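4.2 Estimating rig hours before purchase

The procurement model in Section 3 takes the number of arm pairs as its main input, and that number depends in turn on how much of the task set can be worked through in simulation before any hardware is ordered. At Holtside the question was raised late. The first budget, drawn up in October, allowed for four bimanual cells on the assumption that every kitchen task would be developed on physical equipment from the start. The revised budget allows for two cells and a larger share of compute, and the remainder of this section sets out how the revision was reached.

We divided the work on each task into three stages: layout checking, policy development and acceptance. Layout checking establishes whether both arms can reach the appliances and containers on the counter without meeting each other or the back wall. It needs no physical cell. Policy development can be shared between simulation and hardware in a proportion that varies by task. Acceptance must be carried out on hardware in full, and its cost was therefore held constant across all the purchase options compared below.

For layout checking we used a simulated counter with a small number of fixed items, as in Figure 3. Appliances were kept against the back of the counter in all layouts, as this is where they would stand in the Prudgate test kitchen.

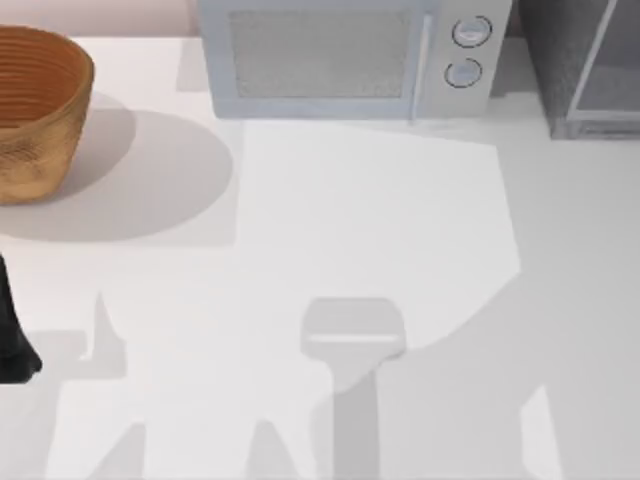
Prudgate Automation Costing Group
Section 4.2, continued

Figure 3. Simulated counter used at the layout stage, with a microwave at the back and a round woven basket towards the back left. One gripper finger is visible at the left; the arms otherwise appear through their shadows on the worktop.

Each layout was run for 200 episodes per task with the position of the basket varied between runs. A layout was passed to the next stage if no contact between the arms was recorded and if the microwave door handle stayed within reach of at least one arm. Layouts that failed were altered and run again. The cost of a failed layout in simulation is small, consisting of compute time and about 16 minutes of an engineer's attention. On a physical cell the same failure takes the equipment out of use while the appliances are moved, the fixtures reset and the cameras calibrated again.

Shadows were left switched on throughout. They add to rendering time, and an early draft of the plan proposed turning them off to save on graphics hardware. We kept them because the policies under study take camera images as input, and the arms in Figure 3 throw large dark areas across a white surface. A policy trained without such areas would need further data from the physical cells, where overhead lighting cannot be removed. The saving on graphics hardware would then reappear as a charge against rig hours, which are the dearer of the two.

Two arm suppliers were considered. The Plattner quotation covered the arms, controllers and grippers as a single item, with delivery to site. The Jestcombe quotation listed grippers separately and gave a lower price for the arms, but left mounting plates and cabling to the buyer. Once these were added, the difference between the two was smaller than the uncertainty in our estimate of installation labour, and the choice was made on lead time and the terms for spare fingers. Gripper fingers were budgeted as a consumable, with a replacement set held for each arm.

The planning figure adopted was 500 rig hours for the first phase, shared between two cells. Under the original plan, with layout checking and all policy development done on hardware, the corresponding figure was 1000 rig hours. The reduction comes mainly from the layout stage, which moved to simulation entirely. The contribution from policy development is less certain and was entered at the lower end of our range.

Two costs are not captured by this method. Building the simulated kitchen took staff time that was charged to a separate software budget, and any later change of appliance will require a new model to be made. Nor does the estimate allow for tasks in which loose items are handled on the counter, as the layouts at this stage contained few objects. These tasks are treated in Section 4.3, where the split between simulated and physical hours is set separately for each object type.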